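Innes Property Inspection
Furnished Accommodation: Interim Safety Checklist with Comments

Property: Ellidano Lodge, Vivville
Use: seasonal staff accommodation, shared kitchen and washrooms
Inspected by: Fergus Innes
Date of inspection: Nov 11, 2019
Occupancy at time of inspection: part occupied
Weather: light rain, no wind to speak of

Key
S – satisfactory
M – minor defect, put right in the normal course of maintenance
A – action needed before the December intake
N/I – not inspected
N/A – not applicable

A comment is given where the result is other than S, or where the result needs explaining. Items are numbered to match the previous report. Numbers withdrawn since then have been left out and not reused.

1. OUTSIDE AND APPROACH

1.1 Path from car park to front door – M
Two slabs rock at the turn beside the oil tank. Lift and rebed. The edge between path and lawn is now level and the previous comment is closed.

1.2 Outside lighting, front – S

1.3 Outside lighting, rear – A
Lamp over the kitchen door does not light. Lamp changed by the site while I was present and still did not light. Suspect the sensor. The rear path is the escape route from the kitchen and the item should be treated accordingly.

1.4 Gutters and downpipes – M
Rear downpipe discharges over the step. Shoe missing at the foot of the pipe. Staining on the wall behind suggests this is not recent. Water on the step will freeze.

1.5 Handrail to rear steps – S
Fixings tested by hand load. Paint is poor but the metal beneath is sound.

1.6 Refuse storage – M
Bins stood against the wall directly below the laundry window. Move to the fenced area at the side. The same comment was made last time.

1.7 Oil tank and bund – S
No smell of oil. Gauge readable. Vent clear.

2. ESCAPE ROUTES

2.1 Ground floor corridor, clear width – A
Folding drying rack and a stack of spare mattresses stored in the corridor outside the linen room. Mattresses to be removed from the corridor entirely. Turning them on edge is not acceptable.

2.2 Stair, treads and nosings – M
Nosing loose on the third tread from the top. Screws present but not biting. Plug and refix.

2.3 Stair, balustrade – A
The gap at the half landing, between the last baluster and the newel, measures 125 mm. The remainder of the run is closer set and passes. One further baluster will cure it.

2.4 First floor corridor – S

2.5 Final exit, front – S
Opens without a key.

2.6 Final exit, kitchen – A
Door fitted with a mortice lock, key hanging on a hook beside the frame. Replace with a thumb turn. Until this is done the door is to be left unlocked whenever the building is occupied, and the hook is to stay where it is.

2.7 Exit signs – S
The sign at the foot of the stair has been moved to the correct side since the last visit.

3. FIRE DOORS

3.1 Kitchen to corridor – A
Closer disconnected. Arm found on top of the fridge. Door was held open with a catering tin. Reconnect the closer and adjust the latching speed, which may be why it was taken off.

3.2 Laundry to corridor – M
Smoke seal painted over on the hinge side. Renew the strip. Do not scrape.

3.3 Boiler room – S
Locked, key with site manager, notice in place.

3.4 Bedroom doors generally – M
Closers fitted throughout. Bedroom 4 closes but does not latch. Bedroom 7 drags on the carpet. Both need easing. Care is to be taken with the bottom edge of bedroom 7, where the gap is already near the limit at the handle side.

3.5 Linen room – S

4. DETECTION AND ALARM

4.1 Panel – S
Healthy, no faults showing. Clock wrong by one hour.

4.2 Weekly test record – M
Entries complete to the end of the summer season and patchy after that. A test left out during a quiet spell is still a test left out. The book should say who carried out the test and which call point was used; at present it says "OK".

4.3 Call points – S
Rear hall unit operated. Sounders heard on both floors with bedroom doors shut.

4.4 Detectors, bedrooms – M
A plastic cover was found over the head in bedroom 2, apparently left on after decorating. Removed during the inspection. Site to check any other rooms decorated at the same time.

4.5 Detector, kitchen – S
Heat type, correct for the position.

4.6 Emergency lighting – A
Fitting at the half landing went out well before the end of the duration test. Replace battery or complete fitting. All others lasted.

5. ELECTRICAL, VISUAL ONLY

No covers were removed and no circuits were tested. The fixed wiring report was seen and is in date.

5.1 Distribution board – M
Schedule on the inside of the door refers to rooms by names no longer in use. Retype with the present room numbers.

5.2 Sockets and switches – M
Cracked faceplate in the ground floor sitting room, behind the armchair. No live parts exposed. Replace.

5.3 Extension leads – A
Block extension plugged into a second block extension in bedroom 5. Separated on the spot. Occupant informed. An additional double socket is recommended in this room, as the only one on the window wall is behind the wardrobe.

5.4 Fixed heaters – S
Trolov panel heaters to all bedrooms. Guards secure, thermostats operate.

5.5 Portable heaters – A
One fan heater, rated 2000 W, found in the sitting room with no test label. Withdrawn from use and handed to the site manager. If portable heaters are to be issued in December they must be tested, labelled and listed, and kept 1000 mm clear of bedding, curtains and seating.

5.6 Portable appliance records – M
List supplied. Kettle and toaster in the upper kitchenette are not on it.

6. KITCHEN AND LAUNDRY

6.1 Cooker and hob – S
Controls marked and legible. Stability bracket engaged.

6.2 Extractor filters – M
Heavy with grease. Clean now, then monthly.

6.3 Fire blanket – S
Mounted away from the hob, tapes hanging free.

6.4 Extinguishers – M
Serviced and in date. The kitchen unit is standing on the floor. Refit to its bracket.

6.5 Tumble dryer, lint filter – A
Filter full. Lint also present behind the machine and at the duct joint. This is the fourth report in which lint has been mentioned. Put a signed cleaning sheet on the wall beside the machine and have somebody look at it.

6.6 Tumble dryer, duct – M
Flexible duct crushed behind the machine. Pull the machine forward and refit with a short straight run.

6.7 Washing machine, hoses – S
Slight weep at the cold valve at last visit. Now dry.

6.8 Floor – S

7. WATER

7.1 Hot water temperature, furthest outlet – S
50 degrees C within the minute at the first floor washroom basin.

7.2 Mixer valves to showers – S
Set correctly. Lock nuts fitted.

7.3 Little-used outlets – A
Flushing record not available. The tap in the old sluice is plainly little used. Either flush it weekly and write it down, or have the branch cut back to the main run. I would prefer the second.

7.4 Shower heads – M
Scale on both heads in the ground floor washroom. Descale or replace.

7.5 Cold water tank – N/I
Loft hatch padlocked and no key on site. Arrange access for the return visit.

8. BEDROOMS

Rooms were entered with the agreement of the occupants or in their absence after notice. Belongings were not moved. Where bedding or clothing lay over the thing being inspected, the result is based on what could be seen.

8.1 Window restrictors – M
Bedroom 3 restrictor bent and does not limit the opening. Others hold.

8.2 Bed frames and slats – M
Cracked slat in bedroom 1. Leg bolts slack on the bed beside the door in bedroom 4. An Allen key should be kept with the housekeeping stock, as this recurs each season.

8.3 Mattresses – S
Labels present on those examined. The older stock in the corridor (see 2.1) has no labels and should be disposed of, not issued.

8.4 Bedding and loose clothing – S
Site rule is that clothing is not dried on panel heaters. No breach was found on the day. Hooks are provided behind doors and there is hanging space in each room, though damp outdoor clothing will need somewhere warmer once the winter intake arrives. Consider a rail in the boiler lobby, outside the boiler room itself.

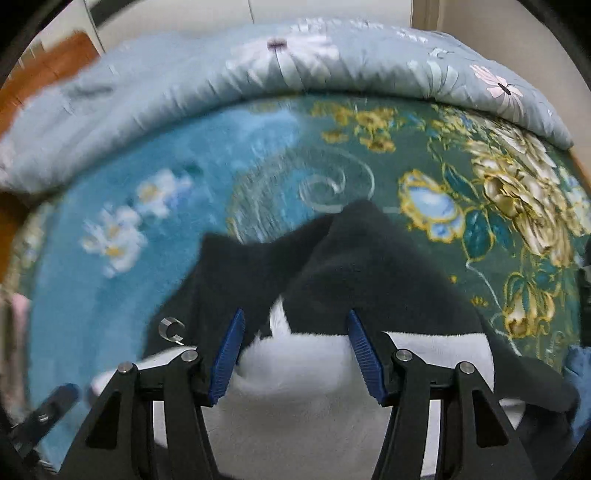 Item 8.4. Black garment with white fleecy section, on bed with floral sheet.

8.5 Electric blankets – S
None found. The house rules do not allow them. Leave the wording as it stands.

8.6 Candles and smoking materials – M
Tea lights on the windowsill of bedroom 6, with scorching to the paint. Occupant to be reminded in writing.

8.7 Wardrobes, fixing to wall – A
Bedroom 5 wardrobe is free standing and tips forward when both doors are open. Bracket to wall. Do this at the same time as the socket at 5.3 and the wardrobe need only be moved once.

8.8 Curtains and blinds – M
Looped blind cord in bedroom 2 without a cleat.

8.9 Floor coverings – S
Threshold strip to bedroom 3 refixed since last visit.

9. RECORDS AND NOTICES

9.1 Fire action notices – M
Assembly point given as the tennis court, now built over. Amend to the car park gate on every notice and in the welcome sheet.

9.2 Insurance certificate – S

9.3 Oil boiler service sheet – S
Advisory on the flue terminal guard has been dealt with.

9.4 First aid box – M
Eye wash out of date.

9.5 Induction record – A
No signed sheets for the present occupants. To be completed for everyone in residence and repeated for the December intake on arrival.

10. ACTIONS CARRIED FORWARD

Items marked A are to be closed before any new occupant is given a key. Items 2.6, 3.1 and 6.5 should be taken first. Item 1.3 needs an electrician, who could attend to 4.6 and 5.3 on the same visit.

Items marked M may follow in any order. Photographs of completed work will be accepted for 1.6, 5.2, 6.4 and 8.8. All others will be looked at on site.

Return visit: December, date to be agreed with the site manager. Loft key to be available.

Signed: F. Innes
Copy to: site manager, Ellidano Lodge; Vivville office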